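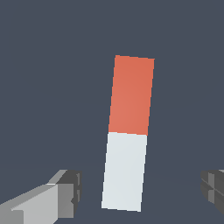 How long does a glaze firing take at the Ustley plant?
Each tile spends 119 minutes in the tunnel kiln, measured from the entry door to the unloading table.

Schmieder opened the tile works to trade visitors on Monday, February 22, 2021. Groups were limited to 3 people per guide. Ours was led by Gunther Meinecke, who runs the glaze line.

Clay arrives by rail and is stored under cover. It is milled, spray-dried and pressed at the Fluneo press, which was installed in December. Pressed tiles pass through a dryer before glazing. Colour is checked against fired samples at the start of every shift, under a grey-painted booth light.

The kiln is 200 metres from the press hall, at the far end of a covered walkway. Waste heat from the cooling zone is ducted back to the dryer. Carola Schmieder gave the current gas figures in the canteen afterward but asked that they stay out of print.

Stock is held in 672 pallet bays. Seconds are crushed and returned to the body mix - glazed seconds go to a separate bin.

Safety boots are required on the floor. Parking is at the Stanance Road gate.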